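Cómo preparar un puesto de clasificación compartido con un brazo robótico (y que la gente quiera seguir trabajando en él)

Guías de taller > Automatización > Puestos pequeños

Cuando en Zustby nos propusimos automatizar la revisión de rotuladores y bolígrafos devueltos, lo primero que hicimos fue hablar con las personas que llevaban años haciéndola a mano. Parece una obviedad, ya lo sé, pero la primera vez que metimos un brazo en otra sección lo hicimos al revés y nos costó medio año de caras largas (y con razón). Así que esta guía va un poco de tornillos y otro poco de conversaciones, y os pido paciencia con las dos partes.

Qué vais a necesitar

Una mesa firme, a ser posible de un color apagado.
Un brazo ligero con pinza de dos dedos. El nuestro es un montaje propio al que llamamos Areo.
Una cámara pequeña en la muñeca.
Bandejas para lo bueno, lo dudoso y lo que va a reciclaje.
Un botón de parada al alcance de quien esté sentado, sea zurdo o diestro.

Paso 1. Apuntad el trabajo tal como se hace

Sentaos una mañana entera al lado de quien clasifica y escribid todo lo que hace, incluso lo que no sale en ninguna hoja de instrucciones. En nuestro caso salieron gestos preciosos: girar el cuerpo del rotulador con el pulgar para ver si está rajado, apartar de un vistazo un capuchón que no es de su color, notar por el peso que queda tinta. La ficha que teníamos, heredada del almacén de Hevberg, no recogía ni la mitad.

Paso 2. Repartid las tareas antes de programar nada

El brazo se queda con coger, separar y dejar en la bandeja. Las personas se quedan con decidir qué es dudoso, emparejar capuchones y probar el trazo en papel. Escribid el reparto en una hoja grande y dejadla colgada junto al puesto con un bolígrafo al lado, que se va a corregir muchas veces.

Paso 3. Colocad las piezas de prueba

Empezad con pocas piezas y bien distintas entre sí: bolígrafos con clip, rotuladores tapados, alguno destapado y un par de capuchones sueltos. No las pongáis en fila como soldaditos, porque en un turno normal no llegan así. Un abanico abierto es un buen comienzo y ya obliga a la pinza a entrar entre cuerpos vecinos.

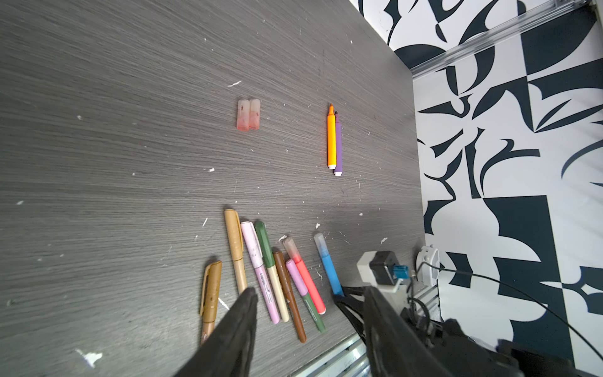
El equipo de taller de Zustby

Fijaos en los dos rotuladores sin capuchón, el naranja y el morado, que están pegados el uno al otro. Es una colocación que os recomiendo incluir siempre, igual que los capuchones rosados aparte, de un plástico translúcido con manchas rojizas de tinta. Ese tipo de pieza conviene reservarla para la persona durante las primeras semanas, y si más adelante el brazo se atreve, pues estupendo. También veréis motitas blancas en la mesa; pasad un paño entre tanda y tanda.

Paso 4. Ajustad la velocidad con quien va a estar al lado

Arrancad despacio, mucho más despacio de lo que permita el motor. Pedid a la persona del puesto que suba la velocidad ella misma, en el nivel que quiera, y anotad dónde se queda cómoda. Nosotros tenemos 6 niveles y casi todo el mundo trabaja a gusto en el 5 por la mañana y baja uno después de comer. Dejadlo así, de verdad, no merece la pena discutir por ello.

Paso 5. Haced una tanda larga

La nuestra fue de 241 piezas. Guardad en una caja aparte todo lo que el brazo suelte, confunda o deje atravesado, y revisadla juntos al terminar. Con esa caja delante se aprende más que con cualquier gráfico, y además es el momento en que la gente empieza a proponer cosas. De ahí salió el cambio de bandejas bajas por otras inclinadas, una idea del turno de tarde que usamos desde entonces.

Lo que cambia para las personas

Las muñecas lo agradecen, eso fue lo primero que nos dijeron. Lo segundo fue menos alegre: hay ratos en que una se siente vigilando una máquina, y eso cansa de otra manera. Lo hemos arreglado a medias rotando el puesto cada dos horas y dejando que quien lo ocupa atienda también la mesa de pruebas. En el taller de Jiang prefieren turnos más largos con más pausas y parece que les va bien, así que probad las dos fórmulas.

Hablad también de las categorías y los sueldos, aunque dé apuro. Quien ajusta velocidades y revisa fallos está haciendo un trabajo nuevo y debería constar en su ficha.

Si algo no va bien

La pinza arrastra dos piezas a la vez: reducid la apertura y acercaos desde arriba.
Los clips se enganchan: girad la pieza a mano y apuntad el modelo.
El brazo se para a menudo: mirad los cables antes de tocar el programa.

La próxima guía estará lista en septiembre y tratará de la mesa de pruebas de trazo.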